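Subject: Re: bimanual kitchen cell, where are we on budget??
Date: Nov 27, 2023

Sorry for the slow reply, I was in the purchasing portal all morning and it logged me out twice. Answers in line where I can, then the longer bit at the bottom. Please read the bottom bit even if you skip the rest.

> Hi all, quick one before the break. I have to hand in equipment numbers for next year and the kitchen cell line just says "TBD". Can whoever owns this tell me:
>
> - are we buying two arms or one
> - is it Morikawa or Trevex
> - does the sim work we already did save us anything, or do we still need the full real setup

Two arms. We went back and forth on this, and one arm plus a clamp is cheaper, but every task on the list that anybody cares about is two handed or gets there by the second week. If we buy one now we buy the second in a year at whatever the price is then, plus a second mount, plus redoing the safety paperwork.

Leaning Morikawa. Trevex quote came in lower on the arms but the grippers are extra, and the controller license is per arm per year. They put that on page two. Once you add three years of license the gap is gone.

On sim, yes and no, see below.

> Also somebody told me Prindgate will lend us a pair. Is that real? If it's real I would much prefer to write zero.

Don't write zero. Prindgate will lend a pair for 28 days, starting in April, and we pay shipping both ways and insurance. Good for a trial. Not a plan. I'd still like to do it and I have a line for it.

> And what is "Lasside bench, 2000" in the spreadsheet? There's no vendor quote attached.

That's mine, sorry. Quote is in my inbox, will attach today. It's the counter. Lasside does the bench frame, the top, and the bolt pattern for the arm mounts, $2000 delivered. I know it looks like a lot for a counter. We priced doing it ourselves and the top was fine but the frame flexed, and you really do not want the frame to flex.

OK, longer bit.

What sim gets us: layout, reach, and the task list. We've been running the tabletop tasks there since spring, food items, plates, cutting board, two arms working from opposite sides. Picking something up off a plate and moving it to the board, that kind of thing. It's good enough to tell us if the arms can reach the far edge without getting in each other's way, and that settled the bench depth. So the Lasside number is solid, I'm not going to come back and ask for a deeper one.
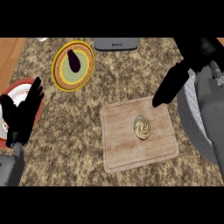
What it doesn't get us is contact. Soft things, slippery things, anything that squashes or rolls. The models we have are rigid, so a bun behaves like a hockey puck. Fine for planning paths, useless for picking grip force, and grip force is where the money question is becuase it decides which fingers we buy.

So for the fingers I'd budget two sets per arm. One hard, one with the soft pads. The pads wear out and they're a consumable, $99 a set from Morikawa. I put in for 13 sets for the year. That's a guess from what the other lab goes through, happy to be argued down. Please don't put them under "spares", last time purchasing froze the spares line in the summer and we sat there with nothing.

Things I think people forgot:

- Plates, boards, trays, play food, real food. Tiny money but it has to live somewhere. Groceries on a lab card got bounced last year, so it needs its own code.
- Power. Both controllers plus the workstation on one circuit is asking for it. Facilities needs to look before we order, not after.
- The mounts. Morikawa's quote has them as "optional". They are not optional.
- Training day for two people. It's in the Morikawa price, I checked. Trevex charges for it.
- Storage for the crates. We have to keep them for the warranty return and they're huge.

Order I'd do it in, if the money comes in pieces:

1. Bench and the circuit. Long lead time on the bench and it doesn't depend on which arms.
2. Prindgate loan in April, on the new bench. Their mounts should fit the bolt pattern, am confirming that this week.
3. Arms, one PO for both. Lasside will drill a second pattern for free if we tell them before they ship, so no rush picking a vendor before step one.
4. Fingers and pads, after the loan, when we know what we're gripping with.

If somebody wants to cut, cut the workstation. The old one is slow but it runs the sim OK and it'll drive the arms. I'd rather have that argument in a year then lose the second arm.

Still open: who signs the insurance form for the loan (they want one name), and whether the bench goes in the back corner or by the sink. I vote sink for cleanup, but the outlets are in the corner. Need an answer on that one before facilities comes through or they'll look at the wrong wall.

Spreadsheet is updated except for the shipping line. Waiting on Prindgate for that. If you edit it please use a comment, somebody overwrote the total cell with a typed in number and it took me ages to find.

Off to attach that quote.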